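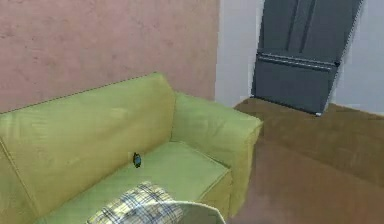 Can you learn anything about a robot's software from a simulated living room? Quite a lot, if the people who wrote the software let you watch the failures along with the good runs, and at Oltix they did.

I went to the Oltix open day in October, at their offices in Keladdale. The invitation said control and planning, and that is what we got. Visitors who wanted hardware could look at one arm in the lobby, switched off. The rest of the day was upstairs in a long room with screens.

Tuấn Ung ran the morning session. He looks after the planner, which the company calls Wamari. It takes a goal such as "pick up the small thing on the sofa" and turns it into a list of motions with checks between them. The test homes are all rendered. There are 1,542 of them in the current set, generated from a smaller number of room layouts with the colors, furniture and camera pose changed each time. The one we spent longest on had a green two-seat sofa, a pink wall and a brown carpet, with a small dark object on the seat near the back cushion and a plaid cushion at the front.

Ung used that room to talk about approach planning. A soft seat is a poor surface to plan against. In the simulator it has a fixed shape, and in a real home it gives when you press on it. Wamari handles this with a margin, so the gripper stops above the seat and closes the last bit slowly under force control. The margin was 15 millimeters when we visited. He said they had tried smaller values and the planner finished faster, but the force controller kept triggering early on folds in the fabric.

Somebody asked why the plaid cushion wasn't just treated as an obstacle. It is, he said, but only after the perception side has decided it is a separate item and not part of the sofa. When the two get merged, the planner thinks the seat is taller than it is and comes in too high. He had a log of this and scrolled through it with us. It was slow going but I found it the most useful part of the day.

Ngọc Đoàn took over after lunch, at 2. Her part is perception. She showed how the segmentation output is passed along as a set of labeled regions, each with a confidence value, and how anything below a threshold goes back for a second view from a slightly different pose. Small objects with dark rims are hard for it against a deep crease, she said, and the second view fixes more of those cases than any retraining they have done. She also spent some time on camera tilt. The training renders include leaning views, where a door comes out slanted, and the network has to cope with that without help from a level horizon.

The tooling got the last hour. Oltix has a replay program, Châu, that lines up the rendered view, the planner's steps and the controller's readings on one timeline. You can drag back to any step and restart from there with a changed setting. I got 2 turns at it. On the first I raised the approach speed and the run stopped on a force limit. On the second I put the speed back and asked for a different grasp angle, and the planner took a while and then returned no plan. Đoàn opened the reason code for me, which was a joint limit at the wrist.

A few practical notes. Parking is behind the building - the front lot belongs to another firm. Bring a sweater, the screen room is cold. The slides were not handed out, but they said the replay tool's manual can be requested by email. Questions were taken all the way through, and the afternoon ran late as a result.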